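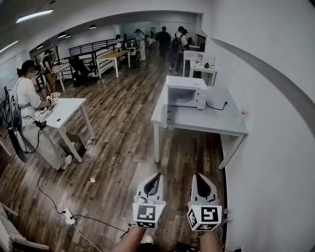
Power strip on the plank floor, white table by the wall.

5/20/26

Bursary database, May deadlines. Finished checking the Lemar and Henao listings against the current PDFs. Lemar award for dependants of reserve members is $2000, unchanged. Henao lists $4000 on the web page and $2000 on the form. Emailed their office, entry stays flagged until they answer.

Irska bursary: eligibility now reads "serving or retired", old record had "serving" only. Corrected. Enrolment proof must be an original letter, no screenshots.

Parser still drops the second deadline when a program has 2 intakes. Bremura is the test case (May and December). Amr El Khatib's patch keeps both dates but sorts December first. Not merged.

Record 1869 is a duplicate of the Irska entry under its former name. Merged by hand, kept the older ID so saved links hold.

Efraín Cabrera wants the rank field split from the service field. Agreed, but after the May listings close. Colour codes for expired awards: leave grey for now.

To do: rerun link check, chase Henao, ask Amr about the sort key.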